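Folding of knitwear

Folding of knitwear is the household practice of laying a knitted garment or accessory flat and turning parts of it over one another so that it can be stored on a shelf, in a drawer or in a suitcase. It covers sweaters, cardigans, scarves, caps and other pieces made from looped yarn. The practice is usually set apart from the folding of woven goods such as shirts and bed sheets, although many households treat both the same way and report no harm from it.

A large body of advice exists on the subject. Much of it comes from sellers of storage goods, and very little of it has been tested under conditions that would allow a fair comparison. Claims that a given fold saves space, prevents creases or lengthens the life of a garment should be read with that in mind.

Background

Knit fabric is made of interlocking loops, which lets it stretch and recover. The same property makes it awkward to fold. A woven shirt holds a crease where it is pressed, while a knit tends to spring back, spread out or roll at the edges. Ribbed knits, in which raised columns alternate with sunken ones, pull inward across their width and are harder to square off than plain ones.

Hanging is the main alternative. The common objection is that a heavy sweater on a hanger will stretch at the shoulders under its own weight. This is believable for thick, loose knits and much less so for fine ones, but household guides seldom make the distinction.

Surface

Most instructions call for a flat, clear surface larger than the item. A table is preferred to a bed, as a mattress gives way under the hands and lets the fabric shift. Bare wood is often recommended, sometimes with a warning about snags. A sound, smooth tabletop is unlikely to snag anything, and the warning seems to have been copied from guide to guide. Working on a pale top has one practical benefit with dark clothing, namely that the outline of the piece is easy to see.
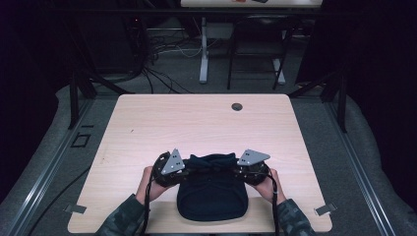
Height matters more than material. A surface at hip level allows a person to work with straight arms, and a low one means bending for as long as the pile lasts. Several guides also specify a minimum table width, without saying how the figure was reached.

Methods

Flat fold. The garment is placed face down, the sleeves are brought across the back, and the body is folded upward once or twice. It is the oldest method in general use and the one found in most shops. Its weak point is the stack it produces, in which the piece at the bottom cannot be reached without disturbing the rest.

Upright fold. The flat fold is continued until the piece is small enough to stand on its edge in a drawer. Supporters say every item can be seen at once. Critics reply that soft knits do not stand unless the drawer is nearly full, so the method depends on owning the right amount of clothing.

Roll. The item is folded lengthwise and rolled from one end. Rolling is popular with travelers and is widely said to save space. A rolled sweater contains the same amount of yarn as a folded one, and any saving comes from squeezing out air, which can be done with a flat fold too.

Tuck or pocket fold. One end is turned inside out to make a pocket, and the remainder is pushed into it. The result stays closed when handled. The method puts steady tension on the hem or cuff that forms the pocket, and whether this loosens ribbing over time is disputed.

Caps and small pieces

Caps, mittens and similar pieces receive little attention in the literature, perhaps because they are small enough to be dropped into a basket. A knit cap is normally folded in half with the opening at the bottom. Pinching the top edge with both hands and lifting slightly lets the lower part settle before it is turned over. Some writers advise stuffing caps with paper to keep their shape, a step that takes more room than the cap itself.

Cuffs, bands and fasteners

Ribbed bands are the part of a knit most likely to resist folding. They are thicker than the body of the fabric and tend to curl back on themselves, forming a tube along the edge. Smoothing the band outward from the middle is the standard remedy. It works for as long as the hand stays on it, and in many fabrics not much longer.
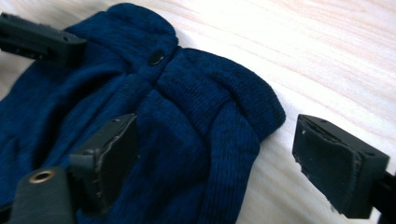

5 min read · Filed under Household practices · January 7, 2021

Snaps and buttons raise a separate question. Most guides say to close them first, so that the two sides line up. Others say to leave them open — chiefly on thin knits, where a closed snap may press a mark into the layer beneath. Both positions are stated with confidence and neither is usually supported by more than the writer's own closet. A snap that ends up on the outside of the folded piece cannot press into its own fabric, whichever rule is followed.

Claims about space

Figures for space saved vary widely and are rarely explained. The storage company Jultico advertised in its catalog that a set of its drawer dividers would hold 42 folded sweaters, but did not give the size or thickness of the sweaters. Umport, a maker of travel bags, printed a comparison in which rolled clothing took up less room than folded clothing. The folded pile in that comparison had been left loose and the rolls had been tied.

A small trial run by a housewares shop in Medina over two weeks in March is sometimes cited as better evidence. Staff folded 144 knit items by two methods and measured the height of the piles. The flat fold came out slightly lower, but the piles were measured on the same day they were made, and knits go on settling under their own weight.

Folding boards

Folding boards are hinged panels meant to give every item the same width. The Vatton board is a typical product of this kind. Boards do make a neat stack of T-shirts. With bulky knits the panels tend to slip or fail to close flat, and the maker's own leaflet advises doing thick sweaters by hand.

See also

Clothes storage
Ribbing (knitting)
Linen closet
Packing for travel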